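Search the guides
Search
Clear

Setting up your Monar hand gripper, part 4: fitting the fingers, setting the jaw and making your first recordings

By Baltazar Quintero

12 min read

By now you should have a charged Monar, a handle that doesn't wobble and a Clevis app that knows your gripper exists. If the app is still showing the grey plug symbol, go back to part 3 and do the pairing again with the jaw closed. I wrote part 3 twice and people still get stuck on that one, so don't feel bad.

In this part we fit the fingers, teach the gripper where open and closed are, and then go and pick up some ordinary things on an ordinary desk. I'd set aside an evening for it. The fitting is quick, but the recording bit is fun and you will want to carry on!

What you need in front of you

Take these out of the box: the two finger plates, the two ribbed inserts, the bag of short screws, the small hex key, and the Wei cable (the short one with the right-angled plug). You also need a table or desk at a height where you can work standing up, and a few things on it that you don't mind dropping.

Caution: switch the gripper off before you touch the fingers. The light on the handle must be out. The jaw is spring-loaded and it will nip you if the trigger gets knocked while your thumb is in the way. I have done it, and it isn't a serious injury, but you'll say something rude.

4.1 Fitting the inserts and plates

1. Lay both plates down with the screw holes facing up. They are a left and a right, and there's a small L or R moulded on the back of each. Put them in that order.

2. Push an insert into the dark grey surround of each finger, ribbed side facing inwards, towards where the other finger will be. It needs a firm shove at the bottom end and then the top more or less falls in.

3. Run your fingertip down the edge where insert and surround meet. You're feeling for a lip. If there is one, pull the insert out and start again from the bottom.

4. Offer the left plate up to the left jaw arm. Put all three screws in by hand first, only a couple of turns each, so that the plate can still move a bit.

5. Nip them up in turn, a little at a time, going round. Then do the same on the right.

6. Close the jaw slowly with the trigger. The ribs should meet along their length. If they touch only at the tips, one plate has gone in crooked and you need to slacken it off and let it settle.

Note: please don't lean on the hex key. The screws go into plastic and they only want to be snug. Rulow will send you another bag of screws if you chew one up, but a stripped plate is a new plate.

Note: the inserts in the standard kit are magenta. There's a dark set as well, which you may have had if you ordered early. They fit the same way, but if you mix one of each, Clevis gets confused about which finger is which and you'll get a warning every time you press record. Use a matching pair.

4.2 Teaching it open and closed

The gripper measures how far apart the fingers are, and it does that as a plain number between shut and wide. Out of the box it has only a vague idea of what those two ends are, so you have to show it.

1. Turn the gripper on and wait for the steady light.

2. In Clevis, open Jaw and tap Set range.

3. Squeeze the trigger all the way and hold it. You want the ribs pressed together, with nothing between them. The number on the screen will climb about and then stop. If it settles anywhere near 700, you're fine. Tap Closed.

4. Let the trigger go completely. Take your finger right off it, as resting a knuckle there is enough to spoil the reading. The jaw will spring wide. The number should now be up by 2,250. Tap Open.

5. Squeeze and release a few times and watch the bar on the screen. It ought to follow you without lagging.

If the bar sticks near the open end, the usual culprit is the Wei cable being trapped against the left arm. Unplug it, bring it round the outside of the handle, clip it in and repeat from step 2.

You'll have to do all this again whenever you change the inserts. I also redo it if the gripper has been in a bag, which may be me fussing.

4.3 Choosing where to work

I was very tidy when I started. I cleared the whole table, put one mug in the middle and recorded myself picking it up until I was bored silly. The recordings were lovely and the arm I trained on them could pick up that mug on that table and hopelessly little else. Move the mug next to a bottle and it went to pieces.

So my advice, and you can ignore it, is to work at a desk that somebody uses. Leave the books on the shelf and the headphones lying about, and keep the bottles and pouches and the odd bits that have washed up at the back. All of that is useful to have behind the thing you're reaching for. You only need a patch of clear desktop at the front, wide enough for the fingers to come in without knocking anything over.

Come in from the front edge with the jaw fully open, low down, and stop for a moment before you go for anything. That pause gives you a clean start to the recording, and it's also your chance to check that both fingers are showing in the camera view, one on each side, leaning in towards each other.

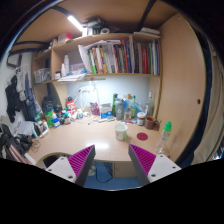 Starting position at the front of the desk, jaw wide open, with the cup beyond the gap and the coaster to its right.

The camera has a very wide lens, so your view in Clevis will be round with black outside it, and straight things towards the sides will bend. Bottles lean, cupboards curve over. Leave it alone! There's a Straighten button in the app and it's only for your own viewing. If you switch it on before exporting, the file comes out with the sides chopped off and you'll lose the very part that shows what's next to your hand.

Check these before you record:

- Both ribbed inserts are in view and you can tell them from the desk. Magenta on pale wood is easy. On a red tablecloth you'd have a harder time.
- The lights are on. A lamp or tube over the desk is good, but look for white glare on the desktop. A bit of glare is all right. If it sits right on top of the thing you want to pick up, shift the thing or the lamp.
- The cables on the floor aren't where your feet are going to be.
- Nothing with a loose lid is full.

4.4 Your first recordings

We'll use a cup and a coaster. It's a nice first job, as there's a clear beginning and a clear end, and you'll know at a glance if it went well.

1. Put the cup and the coaster side by side with a little space between them, within easy reach.

2. Take up the starting position. Jaw open, trigger finger relaxed.

3. Press the side button once. You'll hear one beep and the light goes red.

4. Move forward at the speed you'd use if you were half asleep. Slower than you think, but don't creep.

5. Bring the fingers either side of the cup, below the rim. Going for the handle is possible and I'd leave it for another day.

6. Squeeze until the cup stops sliding, then a touch more. Lift it a small way clear of the desk.

7. Carry it over to the coaster, lower it, and let the trigger out gently. If you let go all at once the fingers spring back and the cup does a little dance.

8. Draw back to where you started and press the side button again. Two beeps.

Caution: the gripper will hold on to a cup quite happily but it doesn't know what's in it. Use an empty one. Don't use it for anything hot, sharp or under pressure, and don't pick up medicine bottles or glass with it until you've had a good amount of practice.

If you fluff one, finish the movement anyway and mark it as a miss by holding the side button for a long beep. Don't delete it. Misses are kept in their own folder and they come in handy in part 6.

Between recordings, move something. Turn the cup so that the handle points elsewhere, slide the coaster over to the other side, swap a bottle for a box. Small changes are enough. I tend to move one item per go so that I can remember what I did.

The handle storage holds 4,000 short recordings, so you won't fill it in an evening, but do copy them off with the Wei cable when you finish. Wireless copying works and it is painfully slow. I gave up on it in April and haven't gone back.

4.5 When things aren't right

The cup slips down between the fingers. Wipe the ribs with a damp cloth and let them dry. Greasy hands are usually to blame (mine are, anyway, I eat while I work). If it still slips, you're gripping too near the tips.

One finger sits further forward than the other. A plate has worked loose. Switch off, check the three screws on that side, and set the range again afterwards.

The recording stops by itself. Either the battery is low or the Wei cable has been left plugged in while you moved about. The gripper treats a tug on the plug as you wanting to stop.

The view is dark at the back of the desk. Shelves throw a lot of shadow underneath them. Clevis has a brightness slider under Camera and I keep mine one notch up from the middle. Any higher and the white plates start to glow.

Clevis says "fingers not found". Open the jaw fully and hold it still for a moment. If the message stays, clean the lens, and then check that you haven't put the inserts in with the ribs facing outwards. The app looks for the ribs.

Leave the fingers on when you put the gripper away, with the jaw open so that the spring can rest. Part 5 covers copying your recordings into a Clevis project and naming them so that you can find them again.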